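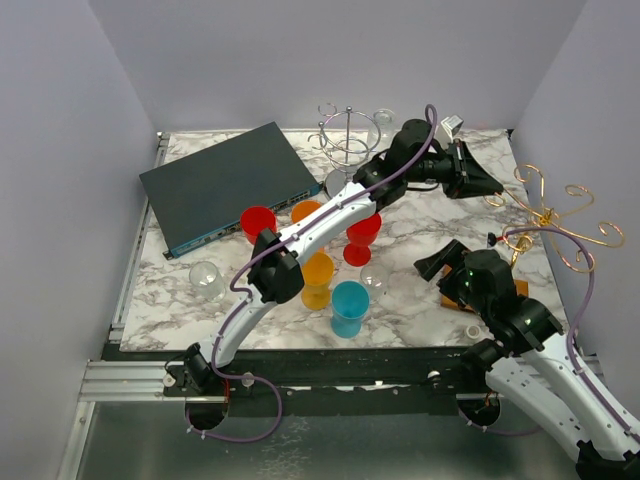
¿Se puede montar el soporte de copas en la misma mesa donde está el switch de red?
Se puede, dejando el switch plano a un lado y el soporte al fondo, con hueco para meter la mano entre los dos. Nada de apilar.

Guía de montaje Sketlow: soporte y juego de copas. Sección 4, Colocar y colgar
Marzo. Por Driss Ashour

Antes de empezar. Mesa despejada de papeles, paño seco a mano. El soporte viene ya soldado, no lleva herramientas. Si falta la base, parar aquí y escribir a Bremus con el número de lote (el 810 es el de las bases cambiadas, esas no encajan).

4.1 Soporte

1. Sacar el soporte por la varilla central. Nunca por los ganchos, se abren.
2. Apoyar la base y girarla un cuarto de vuelta. Si baila, mirar las almohadillas de debajo.
3. Ponerlo hacia el fondo. Delante estorba y se acaba enganchando la manga.
4. Argolla hacia arriba. Sirve para llevarlo de un sitio a otro, vacío.

Nota: los adornos de alambre dorado no son parte del juego. Quedan bien en una esquina pero no cuelgan peso, por favor.

PRECAUCIÓN: carga máxima 1032 gramos repartida. Toda en un lado y se cae, aunque no llegue.

4.2 Copas de plástico

1. Lavar antes del primer uso. Agua templada, esponja blanda. El estropajo raya y luego no hay quien lo quite.
2. Secar boca abajo, roughly nada: unos 17 minutos sobre el paño.
3. Coger la copa por la parte ancha, cerca del borde, sin apretar. El tallo es fino y si se hace palanca marca. 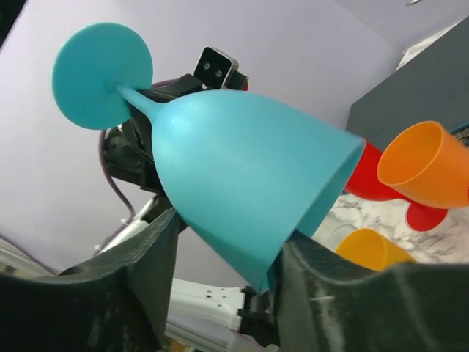
4. Volcarla con la boca hacia abajo antes de acercarla al gancho.
5. Meter el pie de lado y soltar despacio. Si no entra a la primera, sacar y repetir, no forzar.
6. Siguiente copa en el gancho de enfrente, para equilibrar. Luego los otros dos. El color da igual, el peso es el mismo.

Nota: las copas que no se vayan a colgar, de pie y agrupadas en el centro de la mesa. Tumbadas ruedan.

4.3 Vasos de cristal

No se cuelgan. Repito, que llegan devoluciones todos los meses.

1. Los bajos, entre las copas, sin que se toquen cristal con cristal.
2. Los altos, atrás.
3. La tablita de madera se queda a un lado, seca. No meterla nunca en el lavavajilas. 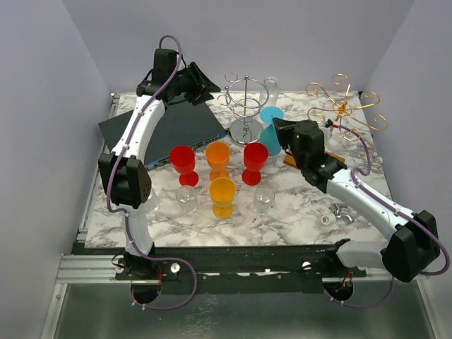

4. Comprobar que se llega a cada pieza sin pasar el brazo por encima de otra. Si no, separar un poco más.
5. Equipos con puertos (switch, router): nunca un vaso lleno al lado. Cables por detrás de la mesa.

PRECAUCIÓN: mármol o acabado tipo mármol resbala con la base mojada. Secar mesa y base antes de mover nada.

Recambio de almohadillas: referencia 7 del catalogo Wongsuwan. Limpieza a fondo en la sección 5.

Comentarios

Vichien Rattanakul: A mí el soporte me bailaba y era una almohadilla doblada. Resuelto, gracias.

marta_l: ¿Las copas aguantan el lavavajillas? Solo habláis de la tabla.

Driss Ashour: Marta, mejor a mano. Lo añado en la 5 cuando tenga un rato.

Contacto: formulario de Fonus, atención al cliente | © Sketlow | Volver arriba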